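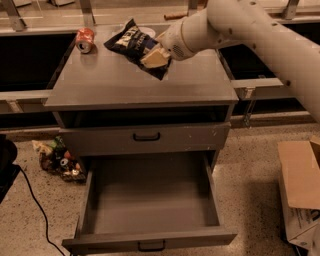

Gripper lets go when the arm passes over an open drawer

garnska_dom
Hiya all. Third time this month our arm has dropped whatever it's holding the moment it crosses a drawer that's been pulled out. Crisp packets mostly, one full can in October that went everywhere. No fault code, no stop, it just opens its fingers and carries on as if it's still got the thing. Gripper is at 2,000 cycles since the last service. Anyone seen this?

Sinan A
Yep, had it on ours. Grip force set too low for bags. They squash, the fingers hit their closed position and the controller thinks it missed. Put it up a notch.

garnska_dom
Tried that! Burst two packets and it still dropped the third.

nobuhle_m
I don't think it's force at all. Sounds like the cable at the wrist. Ours at Praveck went at 800 cycles, and only with the arm stretched out, so everyone blamed the software for weeks. Wiggle it by hand with the power OFF and look for a split in the sleeve.

Sinan A
A dodgy cable would throw a code though.

nobuhle_m
Ours never did. 6 drops and not a peep in the log.

Alois N.
Whatever the cause, please stop reaching into that drawer while it's live. An arm that thinks it's still holding something will go back and try to put it down. I got a nasty knock on the knuckles that way.

garnska_dom
Fair point, I have been doing that. Will power down and check the cable after lunch.

garnska_dom
Small nick in the sleeve, right by the clamp. Could be old. Spare's ordered, I've left it switched off for now.

Sinan A
Still say try the force at 100 first.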